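3.2 Washing trial on table linen

The second part of the work concerned the loss of colour from printed and yarn-dyed table linen under repeated domestic washing. Earlier studies of this kind have mostly used plain dyed cloth, in which each specimen carries one shade and staining of neighbouring areas cannot be assessed. Checked cloth is less convenient to measure but closer to what is sold, and the close spacing of light and dark areas makes any transfer of dye easy to detect.

Cloths were bought from two suppliers, Pladik and Nallov, in the sizes normally offered for a kitchen table. A total of 189 specimens were cut, all with the longer side parallel to the warp. Hems and selvedges were excluded. Each specimen was marked in one corner with cotton thread, as laundry ink had been found to spread in the preliminary work. Specimens were then conditioned flat in the dark before the first reading was taken.

Washing was carried out in a front-loading machine with a powder detergent containing no optical brightener. The load was made up to a constant mass with undyed cotton ballast. Half of the specimens from each supplier were line dried indoors and the remainder were tumble dried, and the two groups were kept apart for the whole of the trial. Readings were taken after every second cycle. Where a specimen was creased it was pressed under a cool iron through a clean cotton sheet - steam was not used at any stage.

Colour was read at 7 fixed positions on each specimen using a bench instrument with a small aperture. The positions were set with a card template so that each reading fell wholly inside one check. Readings that overlapped a dividing line were discarded and repeated. The difference from the unwashed state was calculated for each position separately, and no average was taken across colours, as the darker shades would otherwise have dominated the result.

3.3 Results for separate shades

The dark shades lost more colour than the pale ones in both sets, and most of the change took place in the early cycles. Tumble drying increased the loss in the dark greens but had little effect on the yellows. Staining of white checks was found mainly where they bordered a red or purple shade, and was stronger along the weft. The Nallov cloths showed less staining than the Pladik cloths, although their initial colour was also less deep, and the two effects cannot be fully separated with the present data.

Reading position had a small but repeatable influence. Positions near the centre of a specimen faded slightly less than those near the cut edge, which may reflect fraying and the greater movement of loose yarns during the spin. Fu's edge correction was applied to the outer positions and reduced this difference without removing it.

A mixed palette of the type considered in this section is shown in Figure 2, where pale blue, white and yellow checks lie in the same cloth as dark green, lime green, mauve and magenta, with thin greyish lines between the squares. 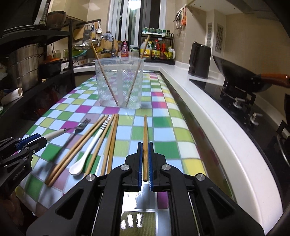 Hinia Laboratory for Household Textiles, Colour and Wear Group

Figure 2. Checkered tablecloth in a mixed palette, with a wooden chopstick and a white-handled metal fork held above the table.

For cloths with this many shades, a single fastness grade is of limited use to the buyer. A grade based on the weakest shade will understate the life of the cloth as a whole, while one based on the mean will hide the staining of white areas. We therefore report the weakest shade and the staining grade side by side, and suggest that the same be done in later work.

Rubbing was examined separately on a reduced set, using 1000 dry strokes per specimen. The order of the shades was the same as in washing except for lime green, which moved down two places. The reason is not known. Peiyu Su repeated the test on fresh specimens and obtained the same order. Wet rubbing was not attempted, and the effect of food acids on rubbed areas is left to Section 4.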